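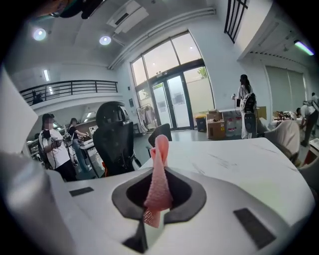

Bande de maille rose pliée, devant la grande table blanche veinée de gris de l'atelier Plurell.

COMMUNIQUÉ DE PRESSE
23/11/21

Lilta ouvre l'atelier Plurell, un espace de travail consacré aux textiles ajourés

La société Lilta annonce l'ouverture de l'atelier Plurell, destiné à la préparation, au pliage et au contrôle des étoffes légères. Les travaux d'aménagement, engagés au mois d'août, ont été confiés au cabinet Russo.

Le lieu se présente comme un vaste volume ouvert, aux murs blancs et au plafond haut, bordé d'une mezzanine à garde-corps métallique sombre. Le travail s'organise autour d'une table blanche à fines veines grises, dont le ton clair facilite l'examen des mailles de couleur. Des fauteuils de bureau noirs y côtoient une assise beige rembourrée, choisie pour les rendez-vous avec les clients. L'éclairage associe plafonniers ronds et tubes ; la climatisation est fixée au plafond.

L'atelier accueillera en priorité la collection Drelomex, qui réunit 12 références de mailles perforées destinées à l'habillement et à la petite maroquinerie. Chaque référence y sera pliée, étiquetée et conservée sous forme de bandes, consultables sur place par les stylistes et les acheteurs.

« Une maille fine se juge à la main et sous une bonne lumière. Nous souhaitions une table assez grande pour étaler, comparer et replier sans se presser », déclare Amedeo Marino, directeur de Lilta.

Kartini Teoh, responsable de l'atelier, précise que deux sessions de présentation seront proposées chaque mois aux professionnels, par groupes de trois entreprises au plus. Les échantillons pourront être empruntés pour une durée de 30 jours, sur signature d'une fiche de prêt.

Les demandes de visite et de prêt sont à adresser par écrit au secrétariat de l'atelier Plurell, en indiquant les références souhaitées et l'usage prévu.

Contact presse : Kartini Teoh, atelier Plurell, société Lilta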